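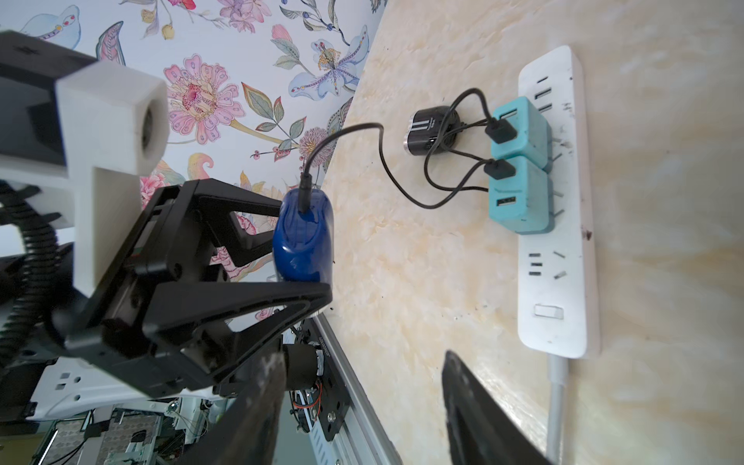 *Chargers and a white power strip. Sort this part before you sort anything else.*

Quick writeup of how I set up the charging corner at our place in Dukanville. Four people, too many phones, one outlet that isn't behind a couch. Took me one evening, plus a second go after I got the labels wrong. You don't need tools except scissors and a marker.

## What you need

- one power strip with a switch and surge protection
- all your chargers, every last one, including the ones in coat pockets
- short cables if you have them
- hook and loop ties
- masking tape, marker
- a shelf or tray, hard surface, NOT a basket full of cloth

## 1. Round everything up

Go room by room. Drawers, bags, car. Dump it all on the table. Don't sort as you go, you'll just stop halfway to untangle something.

Toss anything with a cracked case, bent prongs, burn marks or bare wire. Not in the trash - most towns have an electronics drop-off. Ours takes them until 4 in the afternoon.

## 2. Read the tiny print

Every charger has its output printed on it somewhere, usually grey on black so you need a flashlight. Look for volts and amps. Multiply them, that's your watts.

5 V and 1 A = 5 W. Slow. Fine for earbuds, a bike light, an old e-reader.

5 V and 2 A = 10 W. OK for most phones overnight.

Some print it in milliamps, so 1,000 mA is 1 A and 2,000 mA is 2 A. Same thing. I had a Forsberg one with three different lines of output, that just means it can switch. Go by the highest line if your device supports fast charging, otherwise the 5 V line.

Write the watts on a bit of tape and stick it on the charger. Big numbers. Do it now, you will not remember which was which.

## 3. Match charger to device

Biggest one goes to whatever is biggest. Tablet gets the strong one, phone the next, small stuff gets leftovers. A strong USB charger won't hurt a small phone, the phone takes what it needs. A weak one on a tablet just takes forever.

Laptop chargers are seperate. Keep the one it came with.

## 4. Check the strip

Find the max rating on the back or underneath. Add up the watts on your tape labels. Mine came to 81, nowhere near the limit. Phone chargers are never the problem, it's when somebody plugs in a heater. So - no heater, no kettle, no iron on this strip. And never a strip into another strip. Leif Bråten next door had his Cerko one plugged into an extension cord plugged into another strip. Fixed now.

Plug the strip straight into the wall.

## 5. Lay it out

Fat chargers at the ends, they block the neighbor socket otherwise. Skinny ones in the middle. If two still bump, turn one around if the prongs allow, or leave a gap. Gaps are fine.

Put the strip down where air gets around it. Not under the rug, not behind curtains.

Then cables. Fold the extra into a loose loop, about the size of your palm, tie round the middle. Don't wrap it tight around the charger, that kills the cable right at the plug end. Bendik Solheim swears by binder clips on the shelf edge to hold the ends up. Tried it, works, looks bad.

## 6. Label both ends

Where I messed up the first time. I only labelled the charger end. So you'd have a cable in your hand and no idea what it went to. Tape flag at each end, same word on both. TABLET, PHONE, LIGHT, whatever.

## If something won't charge

- swap the cable first, it's nearly always the cable
- look in the phone port, pocket lint, get it out with a wooden toothpick, phone off
- try the charger in a diffrent socket
- strip switch. Yes really, check it

If a charger gets too hot to hold, unplug and get rid of it. Warm is normal.

## Upkeep

Dust the strip when you dust the shelf, switched off and unplugged. I go over the lot in May, swap out worn cables and re-do tape that fell off. Spares go in a shoe box, one of each kind, rest given away. Abbas Rostami took most of mine for the Brirkcombe school office.

Will add the bit about travel adapters when I get to it.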